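4.2 What the station staff did with the time

The supplier's case for the sorting line at Hulville rests on one claim, repeated in the tender papers and again in the handover notes: that machines would take the dull part of the work and leave people the interesting part. We went in doubting this and came out doubting it more, though for different reasons than we had expected.

Before the change, a worker at the Hulville returns site took in a mixed load, looked it over, folded what could be folded, and put each piece where it belonged. It was dull in places. It also had a rhythm, and the workers set it. After the change, the same job was split. The Zeston line handles boxed goods without much trouble. Soft goods still go to the tables, where staff use hand-held grippers to carry out the same moves they once made with their fingers, so that the moves can be recorded and used to train the arms that are meant to take over. Of the 18 workers we spoke to, most described this second job as slower and more tiring than the first. Two had asked to go back to loading.

The firm counts an attempt as one full pass of picking up, placing and letting go. By its own log, one table produced 339 attempts in the period we observed. The log does not say how many of those a worker would have called a decent piece of work. It has no column for that. When we asked a shift lead at the smaller Sasberg site how quality was judged, we were told that the recordings were checked "later", by people at another office whom the table staff had never met.

Much has been written about automation as a loss of jobs. At these sites no job had yet been lost, and managers were quick to tell us so. We think the head count is a poor measure. What had gone was say over the order of the work. A worker who used to clear the awkward pieces first, to get them out of the way, now takes them as the task sheet lists them. Several told us they no longer felt they were getting better at anything. One said she was "teaching it to do what I was already doing, only worse".

Supporters will answer that this is a passing stage. Perhaps it is. The Phelan trial, on which the Hulville plan was based, was also described as a passing stage, and its tables were still staffed 7 months after the date on which they were due to close. We found no document at either site that gave a date for the end of table work, or said what the table staff would do afterwards.

The set-up itself is modest. Figure 3 shows a view from the tool at one of the tables, with a plastic basket between the open fingers and a cloth lying beside it. The foam on the fingers is rough and worn. Workers raised the state of the pads with us more often than they raised pay, and said that replacements were slow to arrive.

Figure 3. Table work with the hand-held gripper: empty basket, cloth alongside. 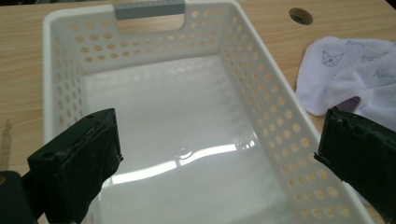 4.3 Limits of the interviews

All interviews took place on site and during paid hours, which made them easier to arrange and probably made them more polite. Night staff are missing altogether. We asked for the full recordings from the tables and were given only the log, so we cannot say how the pace of work changed over a shift. The claim that it slowed comes from the workers alone, and we have treated it as their account of the matter.

Contact the authors | Copyright 2020, all rights reserved | Back to top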